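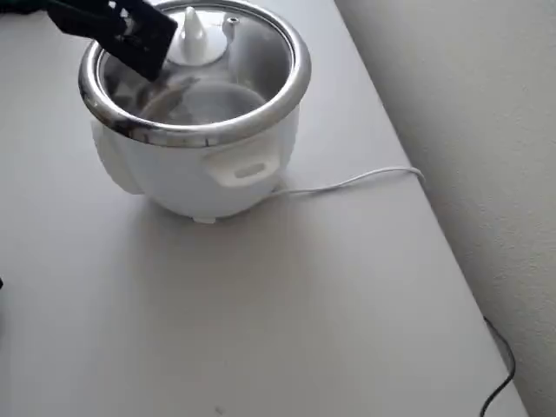

Posted by duangkaew_kitchen – 5 March 2021 – Rice & Grains board

Small rice cookers and cooking by smell, who else?

I've been cooking rice nearly every day since December and I'm having way too much fun with it, so I wanted to start a thread for people who like plain rice. Fried rice and risotto have their own threads and they're great, but I mean just a bowl of it!

My current routine for jasmine: rinse until the water is cloudy but not milky (two changes, usually), drain for a few minutes in a sieve, then 300 g rice to a little less than its own volume in water. When the cooker clicks over to warm I leave it shut for 15 minutes. Then I fluff with a wet paddle and close it again for a bit. The kitchen smells like popcorn and pandan and I walk in and out of the room just to smell it again.

What I'd love to hear:
How much do you rinse?
Do you soak?
Anybody cooking old crop vs new crop and noticing a difference?

Pongsak Paisan

soneck_irén wrote:

Great thread! I soak short grain for half an hour and it makes a big difference, the middle of the grain comes out as tender as the outside. Jasmine I don't soak at all. I tried it once and got something you could hang wallpaper with.

New crop is real, by the way. The store near me puts a sticker on the bag and I use noticeably less water for those. First time I didn't and it was mush. Tasty mush, we ate it all.

Irén

BV_Drurken wrote:

Going to disagree on rinsing. I quit rinsing jasmine completely last year and I can't tell the difference, and neither can my mother, who can tell when I've changed dish soap. The bags we buy now are pretty clean. You're washing flavor down the sink.

duangkaew_kitchen wrote:

Oh no, I can tell! Unrinsed gets a sort of gluey skin on top for me, and the bottom layer sticks more. What cooker do you have? Maybe it's the pot and not the rice.

BV_Drurken wrote:

Plain one-switch cooker, glass lid, nothing fancy. I do let it sit afterward like you do. I think the sitting is doing most of the work and people give the credit to the rinsing.

vsriwong wrote:

Rinse. Please rinse. I grew up picking little stones out of it, so maybe I'm stuck in my ways, but I like putting my hand in the cold water and seeing what floats up. It takes a minute. Boonmee, I say this with love, you also microwave your tea.

On soaking I'm with Irén, short grain and brown yes, jasmine never. Sticky rice overnight, and then it has to be steamed. Don't let anyone sell you on doing sticky rice in a regular cooker.

Vichien

soneck_irén wrote:

I've done sticky rice in a regular cooker and it was fine...

vsriwong wrote:

Fine for what?

soneck_irén wrote:

For eating with mango at eleven at night, Vichien.

duangkaew_kitchen wrote:

Ha! OK, I need to hear about the water amount though, I've only had luck with a steamer basket.

And while we're on sweet things – what does everybody do with leftover rice for dessert? I've been making a cold rice pudding and I'm a little obsessed. Cook the leftover rice low and slow in milk with a strip of lemon peel until it's thick, chill it all the way, then fold in something whipped right before serving so it goes light and cloudy.
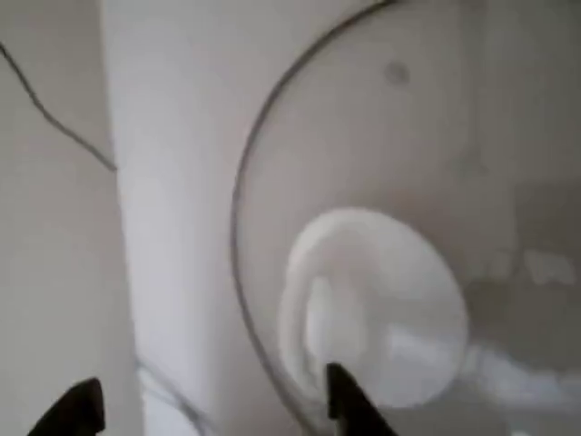
The trick for me has been folding in a small spoonful first to loosen the rice, then the rest in two goes with a big spatula. If the pudding is even a little warm the whole thing slumps, so be patient. I put toasted coconut on top, and last week some sour cherries from a jar, and oh my.

sdeschamps wrote:

Pongsak, yes! My aunt made this with whipped cream and a caramel poured in the bottom of the dish. I use cream too. Egg whites make it fluffier, but they start weeping by the next day and I always want leftovers for breakfast.

My numbers, if they help: 200 g cooked rice, milk to cover generously, sugar to taste, and a pinch more salt than seems right. Vanilla goes in at the end.

Séverine

BV_Drurken wrote:

Cooked rice in pudding always goes grainy on me. I start from raw and stir. Takes longer, much creamier.

sdeschamps wrote:

Raw is creamier, I'll give you that. But try mashing a third of your leftover rice with a fork before the milk goes in, it thickens beautifully. And don't let it sit in the fridge three days first, old rice never softens all the way.

BV_Drurken wrote:

Mashing, huh. OK, I'll try it this weekend. Still not rinsing.

vsriwong wrote:

Does anyone know if the Ilasmont market still carries the broken jasmine in the big sacks? Best porridge rice there is, and mine is down to the last cup.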